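Homeschooling > Elementary > Reading and Read-Alouds

How do you end a read-aloud when one kid has secretly finished the book?

Posted by Si-eun Hyun

We have been homeschooling since February, so please assume I know nothing and type slowly.

Every morning after breakfast I read a chapter aloud to my two. The older one is nine and reads like a wood chipper. The younger one is six and would rather be a horse. The current book is a long one about a lighthouse keeper's daughter and a smuggler, and I was enjoying it, which should have been my warning.

Last week I found out that the nine-year-old had been taking the book to bed and had finished it. Fine, I thought, a love of reading, wonderful, put it on the brochure. Then at breakfast she told her brother that the smuggler is the uncle. He cried into his oatmeal. He now says he will never listen to a book again, and he is a person who keeps his word (he gave up peas at three).

So what do I do with the rest of it? There are nine chapters to go. Do I push on, drop it, or read something else and pretend the lighthouse never happened? And how do I stop her from reading ahead without being the homeschool parent who forbade reading? My mother would hear about that within the hour, and she has been waiting for something like it.

We use the Plaltel reading plan, if that matters. It says to "pause and wonder together." We have paused. I am the only one wondering.

Posted by Dong-hyun Na

Hide the book. Mine lives on top of the fridge behind the waffle iron.

Posted by Soo-ah Ahn

I have been through this with three kids, and the fridge works until they can climb, so enjoy it while it lasts, Dong-hyun.

First, your daughter. I would leave her reading alone and go after the talking. At our house there is one law about books: you may read as far as you like, and you may not say a word about any page the youngest hasn't heard. Penalty is dish duty. My middle one did a great many dishes over a certain book with a dog in it and then learned to keep her face still, which I expect will be useful to her at poker.

Give her a job too, because a kid who knows the ending is bursting with it and it has to go somewhere. Mine became the "keeper of the book." She picks where I stop each morning. She is merciless about it. She stops me in the middle of somebody opening a door, and her brother howls, and it is the best thing that ever happened to our read-aloud. She also gets to do one voice. We had a butler for most of a winter.

Second, your son. Nine chapters is a lot to sit through under protest. I'd put it away for a couple of weeks and read him something short and silly with no uncles in it. When you bring the lighthouse back, tell him straight out that he knows one secret and the people in the book don't. Six-year-olds adore knowing more than a grown-up. Mine used to yell advice at the characters. He was ignored every time, and kept at it.

If he really wants to be a horse, let him be a horse during the chapter. There is no rule that listening is done in a chair. I have read whole books to a child under the table and to another who was, as far as I could tell, asleep, and who then corrected me on the name of the ship. 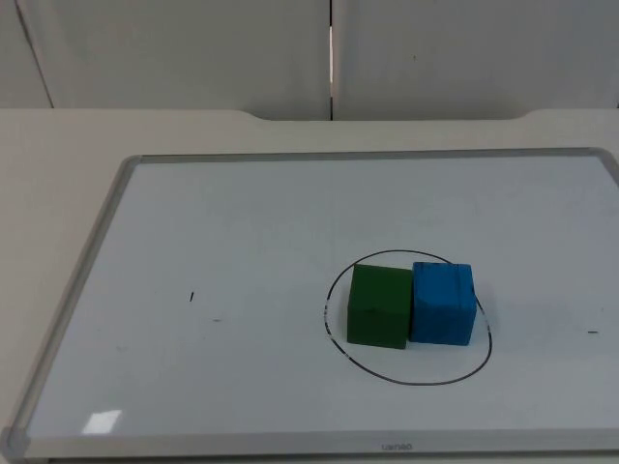

Last edited by Soo-ah Ahn in February

One thing I left out. Before each chapter everybody in our house makes a guess about what comes next, and the guesses get written down, and whoever is furthest off picks lunch. It sounds backward. But it means the one who has read ahead gains nothing by being right, and the little one has every reason to invent a volcano. You will eat a lot of noodles. Your daughter may start guessing wrong on purpose, which takes some imagination, so count it as language arts.

As for the Plaltel plan, I used it for a year. The book lists are good. I skipped the wondering prompts after the one that asked my son how the bucket felt.

Posted by Ha-neul Ahn

Can confirm the noodles. I am married to the above.

I'd add that some books are just over. We dropped one called Surkuvstead at the halfway point after everyone, including the reader, began finding reasons to go check on the laundry. No harm came to anybody. I still don't know who was in the well.

Posted by Seung-woo Yang

I disagree with most of this. If the plan says finish the book, finish the book. Children need to learn that things get finished. We do a chapter a day, no guessing, no butlers, and a written summary after. My son is eleven and has not complained once. He has not said much of anything once, come to think of it, but his summaries are very tidy.

Also there is an audiobook of the lighthouse one. The library has it through the Orno app. The man reading it does a better smuggler than you will, no offense.

Comment from Si-eun Hyun

None taken, my smuggler sounds like a dentist.

We did the keeper of the book thing this morning. She stopped me after one sentence. She says that was the right place. Her brother came out from behind the couch to argue with her about it, and they went at it until lunch, so I suppose he's listening to books again. I'm not telling my mother any of it.

Comment from Dong-hyun Na

Update on the waffle iron. They have found the waffle iron.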